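Irkemlow Sky Watchers Help - Beginners' Corner

Halo at the Moon and my small telescope, is it the weather or the mirror?

Posted by southfield_dob
3 replies, 455 views

Good evening to all. I have a reflector telescope with a focal length of 1000 mm, bought second-hand in April. I am happy with it for the Moon and for Jupiter, but in the last weeks I see something that I do not understand, and I hope somebody can help me.

When I look at a bright star or at the Moon, there is a soft glow around it. With the star it is like a small cotton ball with the star in the middle. With the Moon the sky next to the edge is grey and not black. Two evenings ago there was also a very big ring around the Moon, which I could see without the telescope. My neighbour says that this is a halo and that it comes from ice in high clouds. So my first thought was that the glow in the telescope is the same thing.

But then came a clear night. No ring, many stars, and the glow in the eyepiece was still there. It is the same in both of my eyepieces, the 25 mm and the 10 mm. With the 10 mm it looks a little worse, but it is possible that I imagine this.

The telescope stands in the hall, and I carry it outside when I want to observe. I usually start after ten or fifteen minutes. The mirror has some dust on it and also a greyish area near one side. I have never cleaned it. I read on one page that one must never touch the mirror, and on another page that one can wash it in the kitchen sink with dish soap. These two pieces of advice do not fit together very well.

Before I take anything apart I have made a free place for the work.
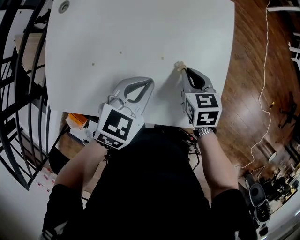
The white table, with a few brown specks still on it.

My questions are these. Is the glow the same as the ring that I saw in the sky? Should I wash the mirror, and if yes, how? And must I adjust everything again afterwards? I have a simple collimation cap with a hole in it, but no laser.

Thank you in advance, and excuse me if this was asked before. I searched for "halo" and found mostly discussions about a shop with this name.

clornadov_nights

Those are two different things. The big ring around the Moon is made by ice crystals in thin high cloud, and it has a radius of 22 degrees, so it can never fit in your eyepiece. What you see in the telescope is scattered light. It can come from thin mist, from dew on the eyepiece, from a dirty mirror, or from a mirror that is still warm.

I would test the simple causes before I washed anything. Leave the telescope outside for an hour with the caps off, pointing a little downwards so that less dust falls in. Then look at the same star again. Fifteen minutes from a heated hall is too short for a mirror of this kind. Next, shine a small torch at the eyepiece from the side. If you see a greasy film on the eye lens, you have found at least a part of the problem. Eyelashes leave more on it than one would think.

Dust alone does very little. My own mirror was not washed for six years and I was satisfied with it. A greyish film is another matter, and for this I would wash.

How I do it: take the mirror out in its cell and mark with a pencil on the tube which side was up. Remove the mirror from the clips and take off your rings and your watch. Put a folded towel in the bottom of a plastic basin, lay the mirror on it with the coated side up, and let lukewarm water run over it for some minutes. Then add a drop of plain dish soap, without perfume or hand cream in it, and let it lie. If the film is still there, pull a piece of wet cotton wool over the surface with only its own weight, and throw the piece away after one stroke. At the end rinse with distilled water and stand the mirror nearly upright to dry. Do not rub the drops. You can take up the last ones with the corner of a paper tissue.

When you put it back, the clips should just touch the glass. If they are tight, the stars become triangles - I have done this myself and spent two evenings looking for the reason.

Yes, you must collimate again. The cap is enough. Do it first in daylight and check it later on a star.

oldbarn52

just wipe it with glasses cleaner, i did mine with a microfibre cloth and it was fine. or buy a new one, mirrors are not so expensive now

van_den_broek_18

Please do not wipe it dry with a cloth. The coating is very thin, and the dust will scratch it.

I agree with the long answer above, only one addition. Look also at the small secondary mirror at the front of the tube. On my telescope it was this one that had the film, and the main mirror was good. It catches the dew first because it is near the open end. I wash it in the same way, but I leave it glued to its holder and keep the water away from the glue as well as I can.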